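What is a trade fair?

A page for young readers, last updated 20/12/2025

Most fairs you have been to probably had rides, stalls and something sticky to eat. A trade fair is a different sort of fair. It is a big indoor show where companies that make things meet the people who might buy them. The things on show could be tractors, ovens, bricks, pumps or the machines that cut steel. You usually can't take them home in a bag.

This page is about one kind of trade fair, the kind where factories and workshops show their machines and materials.

Why do companies go?

Imagine you run a workshop that makes metal gates. You need a new machine for bending bars. You could read about bending machines on a screen, but it is hard to tell from a screen how loud a machine is, how big it is, or how easy it is to use. At a fair you can stand next to it. You can ask the person who sells it to switch it on. Then you can walk a short way down the hall and look at one made by somebody else.

For the company selling the machine, the fair is a chance to meet many customers in one place. Without it, a salesperson might have to drive to a different town every day for weeks.

What does the hall look like?

The building is called an exhibition hall. It has a very high roof, a hard floor and doors wide enough for a lorry. Before the fair, the floor is marked out into spaces with tape or chalk. Each space is called a stand. A company pays to use a stand for as long as the fair lasts, and a bigger stand costs more.

Stands have numbers, like houses in a street. The rows between them are called aisles. Visitors get a plan of the hall so they can find the stand they want.

Let's take the Cetdale Machine and Building Fair, which is held every November. It has 2 halls. The first is for metalwork and electrical equipment. The second is for building materials, such as roof tiles, window frames and the thick padding that keeps houses warm. The fair is open for three days, and setting it up takes two days more.

How do heavy machines get in?

The heaviest things go in first, while the hall is still empty enough to move them. A lorry backs up to the doors. A forklift truck lifts the machine off and carries it slowly to its stand. If it is too heavy for a forklift, a crane is used.

At Cetdale, the firm Altier brings a press for shaping sheet metal. It travels in 30 crates and is put together on the stand. The carpet goes down afterwards, around the machine, and so do the walls, lights and signs.

Some machines need a lot of electricity. Cables run under the floor in long covered channels, and an electrician connects each stand. Nothing may be switched on until the electrician has checked it.

Who works on a stand?

There is usually someone who knows how the machine works and someone who knows what it costs. Sometimes this is the same person. They stand up for most of the day and talk to a great many people, so comfortable shoes are important.

Zekberg makes fire alarms. On its stand, the staff show how a smoke detector notices smoke and sends a signal to a panel on the wall. Ó Riain sells solar panels for farm roofs, and brings a piece of roof to show how they are fixed on.

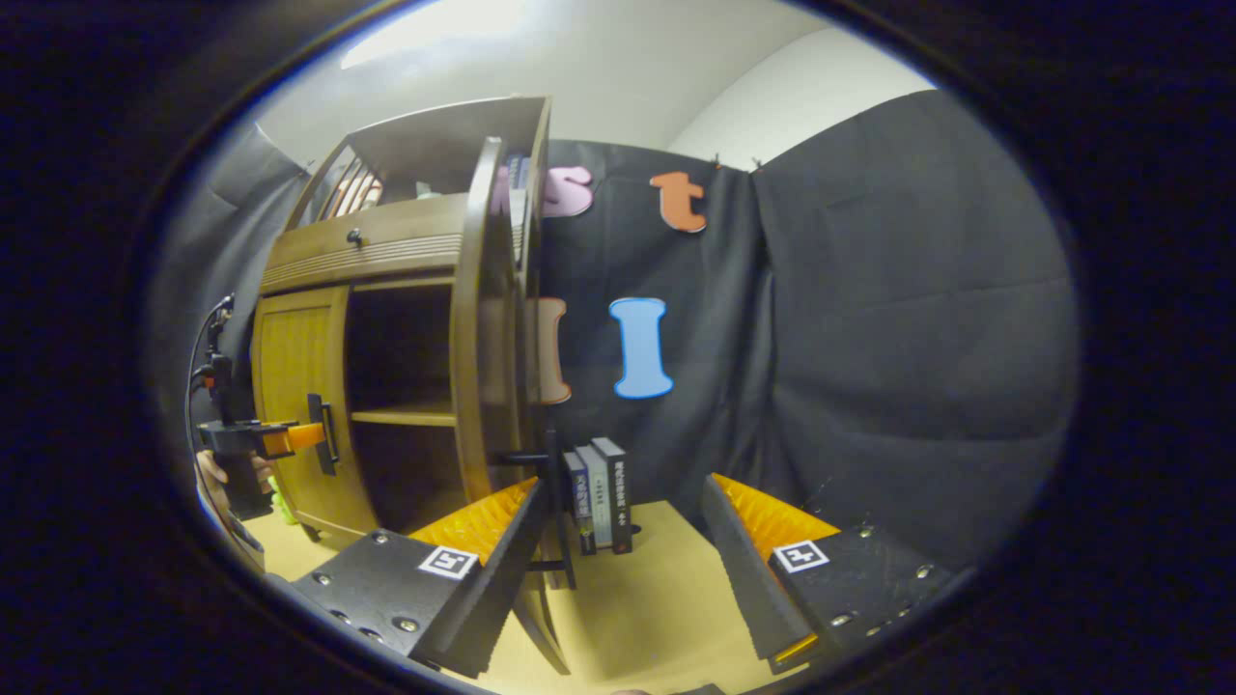 Small companies often share a stand to save money. Each one has a table and a sign, and they split the cost between them.

Do people buy things there and then?

Sometimes, but more often they talk. A machine can cost as much as a house, so a buyer wants time to think. The visitor takes a leaflet and leaves a name and phone number. After the fair the company rings up, answers more questions and sends a price in writing. This written price is called a quote. It may be months before the machine is ordered.

Can children go?

It depends on the fair. Many trade fairs are only for people who work in the trade, because there are moving machines and it gets crowded. Some have a day when school groups can come with their teachers. If you go on one of these visits, stay behind the barriers, keep long hair tied back, and ask before you touch anything.

Words to know

Exhibitor: a company that has a stand at the fair.
Stand: the space where an exhibitor shows its things.
Aisle: the path between two rows of stands.
Quote: a price written down for a customer.
Forklift: a truck with two flat metal arms at the front for lifting loads.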